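What the Brochure Leaves Out: Choosing a Care Home for a Parent
Speaker notes, Lena Kaczmarczyk
Family Caregivers' Evening, 19th November

Start before they've finished finding seats. Thank Konrad for the room and for the cookies. Mention that the cookies are better than the ones at any home I toured.

Opening. My brother and I visited 6 places for our mother in October. Every one of them had a piano. I never heard one played. If you remember one thing tonight, don't be impressed by the piano.

Ask for a show of hands: who is looking now, who has someone in a home already, who came with a spouse and would like to be elsewhere. Wait for the laugh. If there isn't one, move on briskly.

First part: the tour. Tours are given at 11 in the morning for the same reason houses are sold in spring. Go back at supper. Go back on a Sunday. Sit in the hallway and listen to how long a call bell rings before somebody comes. At Prendora the marketing lady told me bells were answered "promptly." I asked what promptly meant. She offered me a tote bag. (I still have the tote bag. It's a good tote bag.)

Ask to see a room that somebody lives in, with that person's okay. The model room has a bowl of lemons in it. 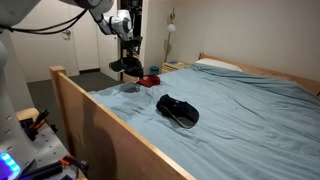 Slide 4: At the bedside.

Second part: staffing. Ask how many aides are on the floor at night, and then ask an aide. Write down both numbers. At Cudora the first answer was 6 and the second was 3, and the aide looked over her shoulder before she said it. Ask how long people have worked there. Ask who covers when someone calls in sick. "We all pitch in" is a nice sentiment and tells you the shift runs short.

PAUSE. Somebody always asks about agency staff here. Short answer: plenty of them are excellent, but they won't know that your dad hates being called "sweetie."

Third part: the paperwork. State inspection reports are public. Read the last few, including the dull pages. One missed signature doesn't worry me. The same complaint year after year does. Bartosz read a 249-page file on his aunt's place and found the useful paragraph near the very end, under "Other."

Read the contract too. Look for the arbitration clause, which asks you to give up your day in court before you've had a bad one. In many cases you can say no to it. Ask what happens when the money runs out, and get the answer in writing.

Fourth part: after the move. Visit at odd hours. Learn names. Keep a notebook with dates: bruises, weight, missing hearing aids, what you were told and by whom. If something is wrong, tell the charge nurse, then the administrator, then your long-term care ombudsman. If someone is in danger, skip the line and call 911.

DON'T tell the Huvura story unless there's wine.

Questions, up to 20 minutes. Siwan has the microphone and won't hand it over to anyone making a speech. Checklists are by the door. Maja needs the chairs stacked afterward.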